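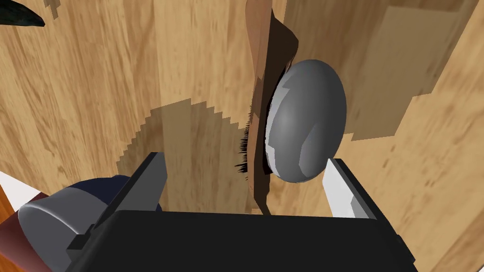 *Wrist view from the simulated cell, fingers open, bristled part and oval part between them.*

# Stair-stepped shadow in wrist view, and gripper closing off center after finger change

**benchcell_ohio**, posted 19 January 2021

I look after a single-arm pick cell and its simulated copy. The real cell runs a Magsi two-finger parallel gripper on a Gandesico controller. The copy runs in Pliniteo, loaded from the same cell file, and we use it to check new picks before they go to the arm. I have two problems. I think they are separate, but they appeared in the same week, so I'm listing both.

1. The shadow to the left of the bristled part has a saw-tooth edge in the wrist camera view. It moves when the wrist moves, and the steps crawl along the grain of the table. Our part finder treats the steps as edges. On 200 logged approaches in the copy it returned a false outline often enough that I stopped trusting the pick point. The real camera does not give this trouble with the same parts on the real bench.

2. The gripper closes off center. I replaced the finger set on the real gripper and updated the copy to match (dark finger on the left, light finger on the right, seen from the wrist camera). When the fingers close on the gray oval part, the light finger arrives first and pushes the part across before the dark finger makes contact. On the real arm it does the same thing, by a smaller amount. I measured 2 mm on the real one with a feeler gauge. I have not measured the copy properly.

What I have done so far:

- Raised the render resolution of the wrist camera. The picture is sharper and the shadow is exactly as stepped as before.
- Turned shadows off. The false outlines go away, but then the copy no longer matches the bench, and I would like to keep them on.
- Re-seated both fingers on the real gripper, cleaned the dowel holes and torqued the screws to the sheet.
- Power cycled the controller. No change.

The light in the copy is one directional light set to cover the whole room. The room is modeled 16 m on the long side because the cell file came from the building layout. I can change the light, but I would like to know which setting matters before I start moving things. The mesh for the oval is also fairly coarse. I don't know if that has anything to do with item 2.

---

**toolflange**

Item 1 is shadow map coverage. The camera resolution has no effect on it.

A directional light in Pliniteo renders the room once from the light's side into a depth texture, then uses that texture to decide what is in shadow. The texture has a fixed number of cells. You have spread them over a room 16 m long, so each cell lands on the table as a visible square. Those squares are your steps. A wrist camera makes it worse than an overview camera would, simply by being close to the table.

Order of work:

1. Open the light in the cell file and find the coverage value. If it says "auto" it is taking the extent of everything loaded, including walls and floor.
2. Set it by hand to 2 m and center it on the pick area. The steps become eight times smaller along each axis at no cost in render time.
3. Check that the arm is still inside the covered volume at its highest approach. Anything outside it casts no shadow, and you will see the forearm shadow vanish in a straight line if you have cut it too tight.
4. Only then raise the shadow texture size, one step at a time. It costs memory on every camera in the cell.
5. Leave the soft-edge filter until last. It blurs the steps and hides whether step 2 worked.

If you get fine stripes on the table afterward, the bias is too low for the new coverage. Raise it in small increments until the stripes go. If it is too high, the shadows separate from the parts that cast them, most visibly at a part's foot.

Do not delete the room walls to shrink the auto extent. Other people will load the same file for reach checks, and the walls are in the collision set.

The crawling you describe has a second possible cause. If the light is parented to the arm base or the wrist instead of the world, the texture grid moves with it. Check the parent while you have the light open. I have seen files where someone parented a lamp to the flange for a screenshot and saved it that way.

For item 2, start on the real gripper. You changed fingers, so the first suspect is the finger offset table. The Gandesico holds one offset per finger, and both are referenced to the old set. A difference in pad thickness between the two new fingers will give exactly what you see. Procedure:

1. Remove the part, and put the arm at the service pose with the gripper pointing down.
2. Set grip force to minimum and jog speed to the slowest setting.
3. Close on a ground gauge block held on the centerline by the alignment fixture. Do not hold it by hand.
4. Read the gap at each pad with a feeler gauge at first contact.
5. Enter half the difference as a correction on each finger, with opposite signs. If you enter all of it on one finger, your open width changes too.
6. Re-reference the gripper. The new values are not used until you do.
7. Repeat the reading, then export the tool file and load it in the copy.

Step 7 is easy to skip. If you typed the finger geometry into the copy and left the offsets alone, the copy has new fingers on old offsets, and its error need not equal the one on the bench.

---

**marlin_77**

had the same jagged shadow, just turned them off. parts are found fine without. for the gripper I would swap the fingers left to right and see if the error follows the finger, takes a couple of minutes

---

**cellnotes**

The answer from toolflange covers the light. Two additions on the gripper, and one correction.

**Swap test.** marlin_77's swap is worth doing, with a caution. On the Magsi body the finger seats are keyed the same on both sides, so the fingers will go on either way, but the offset table follows the seat and not the finger. Write down both offsets before you swap. If the early contact moves to the other side, the difference is in the fingers or pads. If it stays on the same side, look at the seat, the rack or the table. Put the fingers back before you adjust anything.

**Rack and pinion check.** If the error stays with the seat, check for a jumped tooth. With air or power off, per the lockout procedure for your cell, push one finger through its full travel by hand. The other should mirror it all the way with the same play at both ends. A body that has been crashed on one finger can be out by a tooth and still run smoothly. A jumped tooth is more than 2 mm on the body size I know, so I don't expect this one, but it is quick to rule out.

**Correction on the gauge block.** Do not use minimum grip force if your body has worn pads or a stiff slide. At minimum force ours stops short of contact on cold mornings and gives a false gap. Use the lowest force at which the fingers close fully on the block three times in a row.

**On the coarse mesh.** It can matter in the copy. The visible mesh and the contact mesh are separate in Pliniteo, but if no contact mesh is given it uses the visible one. A faceted oval then meets each pad on a flat or on a corner depending on how it is lying, and the contact point shifts from pick to pick. It also tends to rotate when squeezed. For an oval part, give it an ellipsoid primitive for contact and keep the mesh for display. The bristles on the other part should have contact turned off entirely unless you need them. Fine strands against a finger pad are a common cause of jitter, and the solver slows down a lot.

**Where I would measure in the copy.** Turn on the contact report and log the time of first contact for each finger over 100 closes with the part centered by the script and not by the finder. That takes problem 1 out of problem 2. If the finder is still placing the pick point from a bad outline, the gripper will look off center even with correct offsets.

We run the same controller at Clondcombe with the older firmware, where re-referencing is under Service and not under Tool. If you cannot find it, look there.

---

**benchcell_ohio**

Results, in the order I did them.

Coverage was on auto. I set it to 2 m and centered it on the pick area. The edge is still slightly stepped if I zoom in, but the finder ignores it. The light was parented to the world, so that part was fine. I had to raise the bias one increment for stripes near the base.

Did the swap on the real gripper. Early contact moved to the other side, so it is in the fingers. The pads differ in thickness. Fingers are back in their original seats, offsets corrected by half on each, re-referenced. I can no longer get the thinnest gauge leaf in on either side.

The tool file had not been exported to the copy. It has been now. The oval has an ellipsoid for contact. I have not run the logged closes yet and will do that when the cell is next free.

One open item: after loading the tool file, the open width in the copy reads slightly larger than on the controller. Is the pad thickness included in the exported width, or do I subtract it?

---

**toolflange**

Subtract it. The export gives the width between finger faces without pads. There is a "pads included" flag in the tool file header, off by default. Set it in the file and not in the Pliniteo import dialog, or it comes back the next time you load.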